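Notes on relighting a hobby unit, part two

The first part of these notes covered the wiring and why I left the old ballasts alone until July. I have had several emails since then, mostly asking about glare and spacing, so those come first and the costs are at the end.

To recap for anyone starting from this page: the unit is on the Brelleck side of Skiltthorpe, ground floor, with a concrete floor and one north-facing window that does very little after lunch. I use it for bookbinding and for repairing small clocks. Raimo Mustonen has the bench nearest the door and does picture frames. The two kinds of work want different light, and most of what I got wrong at the start came from treating them as the same.

The figure people quote for general lighting in a workroom is 300 lux on the work surface. I had this before I changed anything, at least in the middle of the room. I measured it with a cheap meter held flat on each bench at the height where my hands go. The middle was fine. The ends of the benches were much worse, and the far corner, where the paper is stored, gave a reading of 27. It is possible to find a sheet of paper in 27 lux. It is not possible to tell cream from ivory, and I have bound one book with both to prove it.

An average hides this completely. If you take one thing from these notes, take readings at every place where you stand, write them on a plan of the room, and ignore the average until the end.

The second fault was shadow. The original fittings ran along the centre line of the ceiling, with the benches against the walls. Anyone standing at a bench had the light behind them and put their own shadow on the work. Adding brighter tubes makes the shadow sharper and the bench no easier to use. The cure is to move the fittings so that they hang over the front edge of the bench or a little behind it, towards the wall. I moved two runs and left the third where it was, as it still serves the gangway.

Then there is glare. A bare tube is a long, bright object against a darker ceiling, and the eye adjusts to the tube. White paint on the ceiling helps more than any fitting I have bought. It raises the brightness of the background, so the contrast with the lamp falls, and it sends a useful amount of light back down at odd angles, which softens the shadows. Beams and ducts should be painted too. A dark duct below a white ceiling catches the light on one side and throws a stripe from the other. Two coats of matt emulsion were enough on the plaster. The ducting needed a primer first.
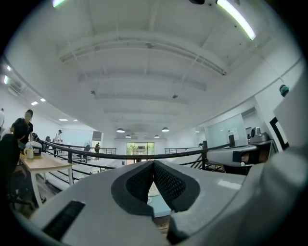
Does the colour temperature of the lamps matter more than the brightness?

For bookbinding, brightness first, then colour rendering, then colour temperature a long way third. A lamp at 4,000 K with poor rendering will make two reds look alike whatever you do with the level. I would sooner have a slightly yellow lamp that renders well. For framing, Raimo disagrees and wants everything as close to daylight as he can get, on the grounds that his customers compare the mount with the picture by a window at home.

Mixing lamps is the thing to avoid. We had three different whites in one room for a month while I used up old stock, and matching cloth samples under them was hopeless. A piece that agreed with its neighbour on my bench looked green on Raimo's. Buy one type, buy spares at the same time, and write the code on the inside of the cupboard door.

Iida Honkanen wrote to ask about flicker. Old magnetic ballasts let a fluorescent tube vary at twice the mains frequency, so 100 times a second here. Most people do not notice it directly. It can show on anything that turns, and on a small lathe it may make a moving chuck seem slow or still, which is a good reason to deal with it before any other fault on my list. Electronic ballasts run at a far higher frequency and the effect is no longer a worry. Decent LED fittings are also fine. Poor ones can be worse than the tubes they replace, and the box will not tell you. I wave a pencil quickly under the lamp against a dark background. If it breaks up into separate pencils, the lamp goes back.

Task lamps deserve a longer note than I have room for. I use a Tirham on a sprung arm for the clocks, set low and to the left, as I am right-handed. It gives a lot of light over a patch the size of a dinner plate. The room lighting must be kept on with it. Working in one bright pool in a dark room is tiring within the hour, and every small screw that leaves the pool is lost.

Costs. The whole job came to 2,212, of which the electrician was the largest part. Paint was the smallest and did the most good per pound. I had also been quoted for a set of Cárdenas panels, which would have looked tidier, but the price was out of proportion to a room where the chairs came from a skip.

After the changes I repeated the readings at all 28 points on my plan, after dark with the blind down, so that the window played no part. The paper corner is now the only place below the target, and I have stopped trying to fix it from the ceiling. A strip under the second shelf does the job, with a switch at waist height.

Cleaning: wipe the tubes and reflectors twice a year. Frame dust is fine and pale and does not show until you run a finger along the fitting. Let the lamps cool and switch off at the isolator first.

Part three will deal with the window. I have a sample of diffusing film taped over the lower pane and need a few more bright mornings before I have any numbers for it.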